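Bisstead Walking Guide Receiver
Audio sets for group tours of castles, forts, churches and old town centers

Home > Tour equipment > Group audio

If you have ever stood at the back of a student group in a stone courtyard, you know the problem. The guide is telling a wonderful story about the people once locked up behind that door, the wind picks up, and half the group is left looking at the wall. The Bisstead fixes that, and we are very fond of it!

Each set has one transmitter for the guide and 14 receivers for the group. The guide clips on a small microphone and talks in a normal voice. Everyone else hears it through a single-ear headset, so they can still chat with each other (and hear a bus coming). Range is up to 200 meters in the open. Inside thick masonry it drops, and it drops a lot if there is a full floor between guide and group, so keep people on the same level when you can.

Bülent Türkmen wrote most of the channel system. There are 33 channels, enough for several groups in one fortress on a busy Saturday without anybody picking up the wrong tour. To change channel, hold the side button until the number blinks, then turn the dial. Receivers follow the transmitter the next time they are switched on. 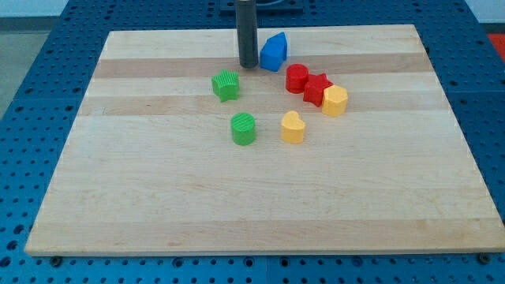

The receivers are light enough for children and run a full day of visits on one charge. We made the volume wheel bigger after the February trials, when Gönül Kurtuluş took a parish youth group through three churches and the old harbor jail and came back with a page of notes. The lanyards are longer now too, and they come apart if pulled hard.

Choosing a set

Standetti is the standard kit: transmitter, receivers, headsets, a soft carry bag and a charging lead for each unit. Good for a school or a student association that goes out a few times a year.

Stometetti has the same radios in a hard case that charges everything at once. Close the lid, plug in one cable, done. It weighs more, but it travels well in the luggage hold of a coach.

Both can be joined with a second set on the same channel. Two guides can also share a group: pair a second transmitter and the microphone passes back and forth with one press. It's lovely for bilingual tours, with one person telling the story and the other translating.

Care

Wipe the headsets after each visit and change the foam pads when they go flat. Spare pads are sold in bags. Don't leave the bag in a hot car.

Warranty: 2 years on radios, headsets not included.
Questions about sets or rentals: ask for Beril Kurtuluş or Selim Altıntaş at the order desk.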